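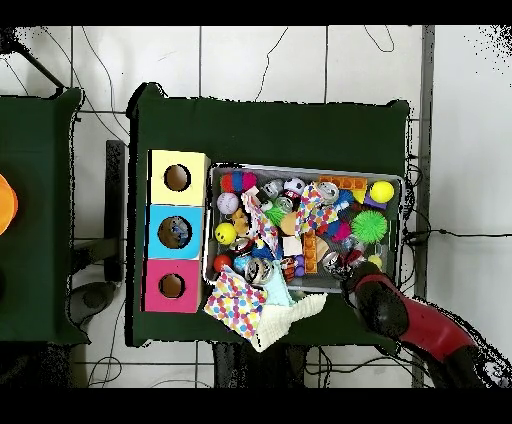
Solange Riviere wrote to me that I should not review a toy cabinet before the children have used it for one winter, because in summer the toys are in the garden and every cabinet looks good. She was right, so I waited. The Stivia cabinet from Wuyts has stood in our living room since December, and now I can say something useful.

The Stivia is a low cabinet with 8 drawers, sold under item number 2196. I paid 123 euros for it in the Paditz store, without delivery. There is also a taller version, but I did not want one, our younger child climbs on everything.

Assembly

I needed one evening, from seven o'clock until a little before ten. The instructions have only drawings and they are clear, except at the step with the back panel. There the drawing shows the panel from the wrong side. I put it in, took it out and put it in again. All screws were in the bag and the holes were in the correct place. You need your own screwdriver. The cabinet must also be fixed to the wall, and the two brackets for this are included, but the plugs are not.

The drawers

They run smoothly and have a stop, so they do not fall on the feet. The front is low enough for a child of three years. What I like less is the depth. Small cars and blocks collect at the back, and the children pull out the complete drawer to find one piece. Plush animals fit well if you do not press too many in one drawer. A normal football does not fit at all. We keep ours in the hallway.

After these months, one drawer has a scratched bottom from the blocks, and the paint on the top corner has a small chip. I think this is acceptable for the price.

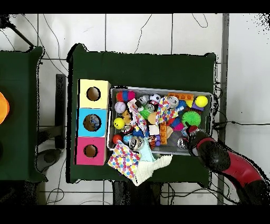

The labels are the weakest part of the Stivia. Wuyts gives a sheet with stickers, they are pretty, but after a few weeks ours started to curl and our son removed the rest. He cannot read yet, so words do not help him anyway. Color works much better, and being able to look inside works best. Cardboard boxes in yellow, light blue and pink, each with a round hole cut in the top, already solve both problems for very little money. I wish the drawers had such an opening, or at least fronts in different colors. All fronts are white.

Cleaning is easy with a wet cloth. Pencil comes off, felt pen leaves a shadow.

Would I buy it again? Yes, for blocks, puzzles and animals. For balls and other big things a simple open bin is more practical, and you can put it next to the cabinet. I give the Stivia four stars from five. The missing star is for the stickers and the back panel drawing.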